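How do I get my kid's small toys back out of the "everything bin" stage?

Asked in Home & Family > Tidying and Storage
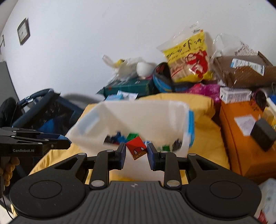 Little red cube, held in front of the bin

Okay, so I need help from people who have been through this and come out the other side. We moved into our place in Meltbridge in July, and in the rush of packing I did the thing you're not supposed to do. I swept every small toy in the house into whatever container was closest. Blocks, figures, puzzle pieces, beads, marbles, the wheels from things that no longer have wheels. All of it. It made moving day so much easier and I have been paying for it ever since.

What we have now is four big plastic bins of Stuff. My daughter is six and my son is almost four. When they want one thing they tip out a whole bin to find it, and then the floor is a disaster and they lose interest in whatever they were looking for. Then at bedtime I shovel it all back in, and the next day we do it again.

Things I have tried so far:

Sorting it all myself on a weekend. I got through one bin in an afternoon and put everything in zip bags with labels. It lasted until Tuesday.

A cube shelf from Holmgren with the fabric drawers. Looks great, but the drawers are deep and you can't see what's in them, so they just became eight smaller versions of the same problem.

Hiding half of it in the closet. This did help! But I hid the wrong half and there were tears over a dinosaur, and I had to dig through everything at nine at night.

I don't want to throw out things they really play with, and I don't want to spend a fortune. We also don't have a playroom, this is all happening in the living room. And my son still puts stuff in his mouth once in a while, so the tiny things do worry me a bit.

How did you do it? Did you sort by type, by kid, by size? Do you do it with the kids or after they go to bed? And is there a bin that works or is it all the same?

Thanks in advance. I'm tired, lol.

3 answers

Answer 1 (marked as helpful by the asker)

Oh I feel this in my bones. We had the exact same thing going on, except ours was a bathtub. (Long story, spare bathroom, don't judge.)

What finally worked for us was giving up on sorting everything and only pulling out the sets. By sets I mean anything that is useless if it's missing pieces, so puzzles, board games, train tracks, the marble run. Those each get a container with a lid that snaps, and they live up high. The kids have to ask for them, and one goes back before another one comes down. I was sure they would fight me on that and they did for maybe a week.

Everything else is "loose toys" and I stopped caring about what's what. A dinosaur can live with a car. It goes in low, wide, see-through bins with no lids. Low and wide is the important part! If the bin is deeper than your kid's forearm they are going to dump it, every single time, and I can't even blame them because I'd dump it too.

For the first big sort, put an old bedsheet on the floor and tip everything onto that. When you need the floor back you grab the four corners and the whole mess goes behind the couch until tomorrow. We took five evenings to get through ours. I watched an entire season of a baking show while doing it and it was kind of nice by the end.

I did it after bedtime. I tried it with the kids once and they "found" every toy they had forgotten about and suddenly each one was their favorite, so we ended up with a bigger mess than we started with. But your daughter is six, so she might be a real help with the puzzles. Mine loved checking whether all the pieces were there, and she was faster than me.

About the little guy and his mouth: go through for the small stuff FIRST, before you do anything else. The trick I was taught is the toilet paper tube. If a toy or a piece of one fits inside the tube, it goes up in the high cupboard for now. We filled a whole shoebox that way. Marbles, beads, doll shoes. Check for anything with a button battery too, and make sure the battery door screws shut. Anything with a loose battery door should leave the room that same day.

Don't toss your zip bags, by the way. They're good for puzzles when the cardboard box gives up. Cut the picture off the lid and stick it in the bag with the pieces.

Answer 2

Take the drawers out of the shelf and put shallow trays in. Done. Fabric drawers are for socks.

Answer 3

Grandma here, so I have done this twice, once with my own and now with the three who come over after school.

I agree with most of the first answer but I do want to stick up for doing it with the kids. I think if you do it all at night they wake up to somebody else's system and they don't know where anything goes. My grandkids each picked a color of tape and stuck it on the bins themselves. It's crooked and ugly and I wouldn't change it. Even the littlest one can match tape to tape, and he gets very bossy with the others about it!

We also do a "last ten minutes" before their mom comes to pick them up. I put on one particular record and everybody puts things away till it stops. Some days it goes well, and some days I'm crawling around by myself under the table looking for train pieces with my bad knee. It's still better than what we had.

As for which bin to buy, I have been through a lot of them. I bought a set of Kitau stacking boxes because they were pretty, and for us the lids were too stiff for small hands, so now they hold my yarn. The Rasura ones I got at a yard sale have been fine. Plain plastic that you can rinse out in the sink is what I'd look for, because sooner or later somebody is going to put a half-eaten banana in there. Ask me how I know.

The other thing I would say is to look at how much there is. My son once decided he was going to count all the building bricks in the house and he quit at 3000. I boxed up all but 1000 or so and put the rest in the attic, and not one child asked me where they went. I did leave out the dinosaurs though. You learned that one already.

I wash the plastic ones in a mesh laundry bag in the sink with dish soap and lay them out on a towel. Not the ones with stickers or batteries, obviously. I usually do it while I'm sorting since everything's out anyway.

Good luck honey, and go to bed early at least one night this week.

Comments on Answer 3

Asker: Thank you so much! We did the toilet paper tube thing last night and I was shocked at how much fit through. Marble run is up on top of the bookcase now. Going to let them pick tape colors this weekend. Did you use regular masking tape or the washi kind? The washi stuff is cute but I had some on a lunch box and it peeled right off.

Reply: Electrical tape from the hardware store. It comes in a pack with all the colors and it stays put through a rinse. Cut it with scissors though, it stretches if you try to tear it.

Asker: Perfect, we have some of that in the garage.

Reply: If any of your bins have a bumpy finish, put the tape on the rim instead of the side. Mine kept lifting at the corners till I moved it.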